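Derkar countertop dehydrator, two months in

Bought this in October when the tree went nuts and I had apples in every bucket I own. Paid 117 for it at the farm store on a Thursday, on sale, no box. Five trays, a dial, a fan in the back. Writing this fast between loads so bear with me.

Short version: good machine, annoying lid, manual is useless.

Setup took no time. Wash trays, plug in, go. It smelled like hot plastic the first run so I ran it empty for a couple hours with the window open. Gone after that.

The drying is what I care about and it does that well. Fan is at the back, not the bottom, so you don't have to shuffle trays every hour like my old Braltden. I still swap top and bottom once, habit. Slices come out even. Quarter inch rings at 135 take most of a day if you like them chewy, overnight plus a bit if you want them to snap. Thinner than that and they weld themselves to the mesh.
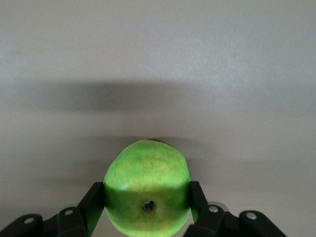 Tart apples are better for this, no contest. The sweet ones go flat and kind of leathery and all you taste is sugar. I don't peel. Tried peeling one batch and it was a waste of an evening, the skin keeps the ring together. Quick dip in water and lemon juice, pat dry, lay them out so they don't touch. Cinnamon AFTER, not before, or the whole kitchen smells burned.

Other stuff I've run through it:
Pears – great, but slice them while they're still firm
Tomatoes – fine, take forever
Bananas – sticky, never again without parchment
Parsley and mint – lowest setting, check often, they're done before you think
Jerky – only once. Cooked the meat in the oven first. Tasted good, cleanup was gross

Now the complaints. The lid/door thing. It doesn't hinge, it hangs on 2 little tabs and if you bump it with a hip it drops on the floor. Mine already has a chip. Timer is a twist dial and it's off by a good half hour on a long run, so set your phone. And the feet are slick, the whole unit creeps across the counter when the fan's on high. I put a shelf liner under it, fixed.

Noise: like a bathroom fan. You can talk over it. I would not sleep next to it. Ours lives in the laundry room now.

My neighbor Hanne Lahtinen has the Heinonen, the stainless one with the digital panel, and she let me do a side by side with the same bag of apples. Hers was done maybe an hour sooner and the door is a real door. Rings tasted the same to me. Hers was 177 and it's heavier then mine by a lot. If you dry all year, get that one. If it's a fall thing and then it goes on a shelf, save the money.

Didn't try the bigger Ploltholm, wouldn't fit under my cabinets anyway.

Cleaning – trays say top rack dishwasher, I did it twice and one warped a little. Hand wash them. Soak first, old toothbrush for the corners.

4 out of 5. Would be a 5 with a hinge. Will udpate if the motor quits.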